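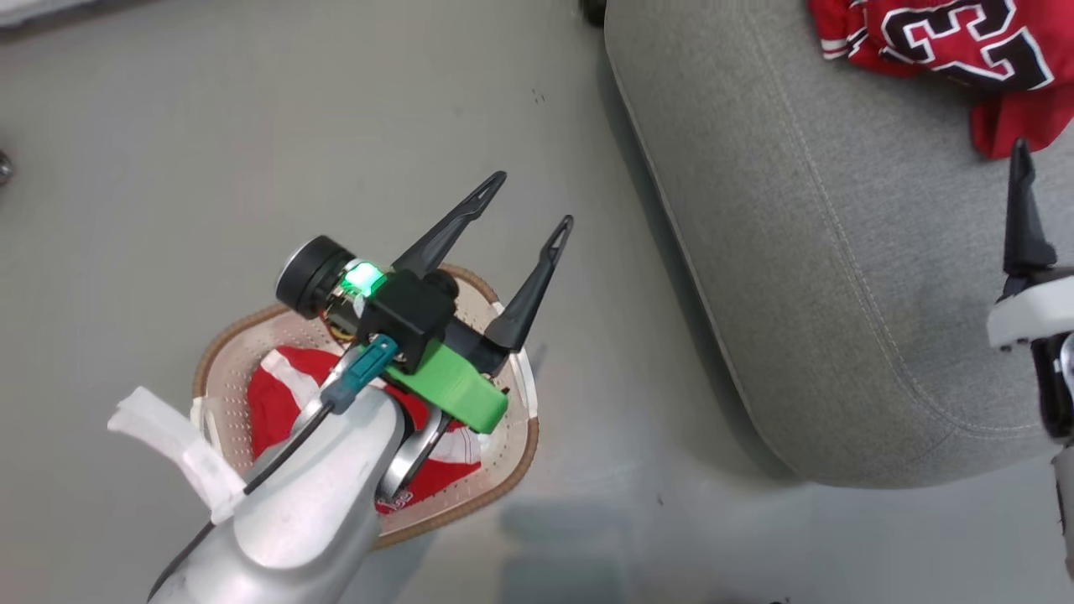
# Pretwood Wrist Kit, two-finger gripper

The Pretwood kit holds a two-finger gripper, its sensor and its cable on the wrist of a light arm. Gondwood sells it for cells that pick up clothing, caps and other soft goods from floor level.

**Part number:** 1896
**Bracket:** 3D-printed, bright green
**Cable length:** 220 cm
**Sold as:** single wrist or pair

## Fitting

1. Power the arm down and bring the wrist to a height where you can reach the screws.
2. Seat the bracket across the wrist, then fasten the black mounting block.
3. Plug in the teal connector. It goes in one way only – don't force it.
4. Run the cable down the side of the arm and strap it. Leave enough slack for a full turn of the wrist.
5. Power up and check for the green LED beside the sensor housing.

On two-arm cells, fit and test one wrist before starting the other.

## Care

Wipe the fingertips and the sensor face with a dry cloth at the end of each shift. Lint collects in the finger cutouts, and a soft brush will clear it. Check the mounting screws every 154 running hours. Replace the cable strap when it no longer stays tight, and the bracket at the first sign of a crack.

## Spares

Fingers are sold in pairs. Brackets shipped before August use the older screw pattern, so order the Paquette adapter plate with any new mounting block. All spares ship from Rondham.

Page updated 5th April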